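**Progress report to the Grekwood Fund — Tovden community radio listening project**
Prepared by Rosimeire Magalhães, September 6, 2026

## 1. Position against plan

The household survey closed in May, one month later than scheduled. Forms were delivered to 4,000 addresses in the Tovden valley and 2,991 were returned in a usable state. The return rate was lowest in the upper villages, where the post is collected from shared boxes and some forms were never picked up. We have not weighted the results for this. Solange Bragança will do so before the final tables are issued.

Of the households that replied, 665 gave radio as their main source of local news. Most of these listen in the early morning, before the first bus. The evening bulletin is little used outside Barbosa, and its running time has been cut from the start of the current schedule.
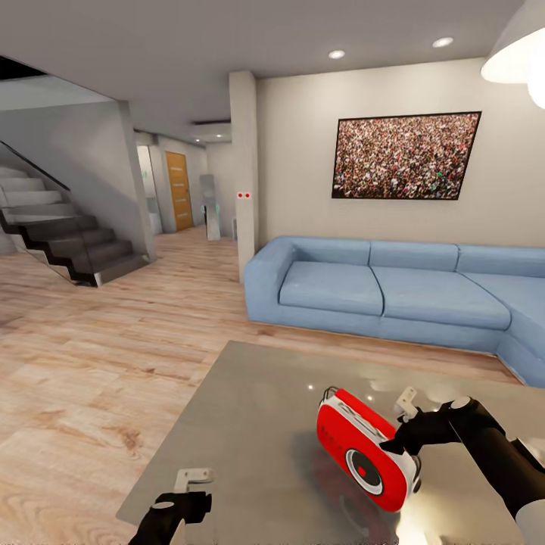 Reception remains uneven. The relay on the Juda ridge was realigned during the summer, and signal readings on the east side of the valley are now within the agreed range. Readings on the west side are not. The mast there is sound but the feeder cable is old, and replacement has been quoted for twice. The lower quote excludes access work — the track needs clearing before a vehicle can reach the hut.

## 2. Spending

Spending is within the approved budget under all headings except printing, which was exceeded when the survey form was reissued with a corrected return address. The difference was met from travel. No transfer between years is requested.

## 3. Matters for decision

- Approval of the higher cable quote, which includes the track.
- Extension of the reporting period to cover the weighting work.
- Whether the 3 lowest-return villages should be surveyed again in person or left as they stand. Our preference is to visit them.

The interview recordings are held at the Barbosa office, and the index to them is complete up to the end of May. The remaining entries will be sent with the final tables.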